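Workshop Tips: Getting a Two-Arm Bench to Behave (the Software Side)

Last updated 4/26/25

Every so often somebody writes in to ask which screws I like or what glue holds up in a damp garage, and I'm always glad to answer. But the bulk of the mail these days is about the arms. A good many of you have put a pair of small robot arms on a bench at home, and what's giving you fits is the program that runs them. So I've pulled together the tips I find myself repeating, in no very strict order, and I've tried to leave out anything that only matters to people with a laboratory and a budget.

Name your positions before you write anything clever

Go to the bench with a pad of paper and decide on the handful of places each arm needs to know. Home, over the tray, at the tray, over the bin, parked. Give them plain names and save them in one file that both arms read. I spent most of one February hunting down a bug that was nothing more than two copies of "over the tray," one of which I had fixed and one of which I hadn't. If you're using Clarkari (I do, for the everyday stuff), keep the named positions in their own file and leave the rest of the setup alone. You'll be able to copy that file to a new bench and change a few numbers, and the rest comes along for the ride.

Put a "hover" above every "grab"

Have the arm stop straight over the thing first, then come down slowly, then close, then go straight back up before it heads anywhere else. It feels fussy when you're watching it for the hundredth time, and you'll be tempted to cut the corner. Don't! Nearly every jar lid and seedling pot I've ever knocked to the floor went because the arm was already moving sideways while it was still on its way up.

Keep the planner on a short leash

Most motion planners will happily look for a path until supper if you let them. Give yours a limit. I allow 2 seconds, and if it hasn't found a way by then, the program sends the arm to its hover and tries again from there. Usually the second try is quick, and when it isn't, there's a good chance I've left a coffee can somewhere it shouldn't be. While you're at it, tell the planner your table is a bit thicker than it really is. A finger's width of pretend wood on top has saved me a lot of scraped fingertips (the gripper's, I mean, though mine too on one occasion). You'll want to make an exception for the last little bit of a pickup, or the arm will refuse to go down and you'll wonder why.

Teach the camera about your lighting

My shop has one west window, and for years the program that finds things on the table worked beautifully in the morning and fell to pieces by late afternoon. Save a few pictures at different times of day and run the finder over all of them whenever you change a setting. It's dull work, but you can do it at the kitchen table with a cup of tea, and it beats standing at the bench scratching your head. Shadows are the worst offenders. If the finder keeps reporting a second object lying right beside the first, try hanging a cheap white curtain before you touch the code.

Let one arm ask permission

With two arms on one table, somebody has to go first. The fancy way is to plan both arms together, and if your software does that well, wonderful. The plain way, and the way I started, is a single "table's mine" flag. An arm has to pick up the flag before it crosses the middle, and it has to set it down when it's back on its own side. Svyatoslav Palamarchuk, over in Culport, wrote to tell me he adds a time limit to his, so that an arm that stops with an error can't hold the flag all night. He has the program pause both arms when the time runs out and wait for a person to come look. I borrowed that idea the same evening.

Slow down the closing, and read the gap

If your gripper reports how far apart its fingers are, use it. After closing, check the number. All the way shut means you missed. Somewhere in between means you've probably got hold of something, and you can store the expected gap with each object. I keep mine in a little table next to the positions file. Soft things will drift a bit, so leave some slack.

Try it in simulation first

I put this off far too long, mostly out of stubbornness. A simulator lets you run the whole routine on a pretend table, with pretend arms, while the real ones sit quietly under their dust cover. You don't need a handsome one, either. A flat table, a plain floor, the two arms and whatever you're picking up will do nicely, and the less there is to draw, the faster it runs.

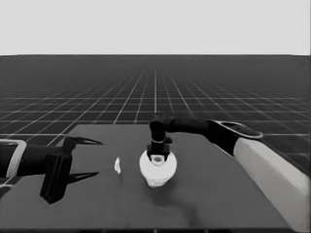
Do I need to match the weight of every object in the simulator to the real one?

Only for the things you mean to lift fast or hold out at arm's length. For a slow pickup a fair guess is plenty, and your time is better spent getting the size and the friction close.

Once a routine works one time in there, run it again with everything nudged a little. I shift the object's starting spot by up to 10 millimeters each way and turn it at random, and then I let the whole business go overnight. My last batch was 4000 tries, which sounds like a lot until you remember that I was asleep for it. In the morning I sort the failures by where the object started. They tend to bunch up in one corner, and that corner is where the arm is stretched too far or coming in at a bad angle.

Save the runs that went wrong

Do keep the logs. Put the date and the version of your program in the name of each one, and when you fix something, play the old failures back through the new code. I have 70 of these in a folder called Plonanton, after the street I grew up on, and I run the lot before any change goes out to the real bench.

A few small ones to finish up

Set the real arms to a quarter speed after every software change, even the tiny ones. Tape the stop button where you can reach it from the keyboard. If you use the Casado plug-in to move your routines from the simulator to the bench, check the units when you're done, as mine was set to inches on one side and millimeters on the other — a lively afternoon, that was. And write a comment next to any number you arrived at by fiddling, with a word or two on what you were fiddling for.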